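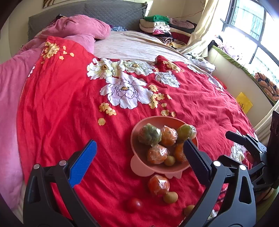

Fruit bowl on the guest room bed, Vesville house, November

Hi Deolinda,

Time for the November update on the guest rooms, and I'm happy to say it's a cheerful one! The red bedspreads finally came from Najjar and they look wonderful. You were worried the big white flowers would be too much (I was too, a little), but with the pink quilted duvet next to them the room feels like somebody's grandmother lives there, and I mean that as high praise.

Now, the welcome fruit. Your grant line covers a bowl for every family that stays with us while a relative is at the hospital, and this is the part people keep mentioning in the guest book. We've settled on the pink plastic bowl with the little foot. I tried a glass one first and it lasted 4 days, so plastic it is. Mandarins are the backbone, the kind that come wrapped one by one in clear film, and they keep well if a family gets in late and doesn't touch them until the next evening. I tuck longans in where I can, and cherry tomatoes when Pukell has nice ones. Kids go for the tomatoes first, which surprised me.

A few of the citrus we're getting are still partly green. Belmiro Simões at Pukell swears they're sweet, and I ate one standing in the pantry and he's right, but I had two guests ask if they were ripe, so I've added a line about it to the welcome card. He has also offered to swap any box we don't like, no charge.

On the money side, we put together bowls for 12 families this month and spent less on fruit than planned. Bedspreads went a bit over (shipping!) and I'd like to move the leftover fruit money across to cover it, if that's okay with you. The receipts are in the Fusero folder with everything else.

Still to do: the beige sheets are fine but I only have one spare set per bed, and laundry takes until mid-afternoon, so a quick turnover is a squeeze. Six more sets would fix it. I'd also love a small side table in each room so the bowl has a proper home and loose fruit doesn't end up rolling around on the covers.

I'm at the house all day Saturday if you want to come by and see the rooms. Come hungry, there are plenty of mandarins!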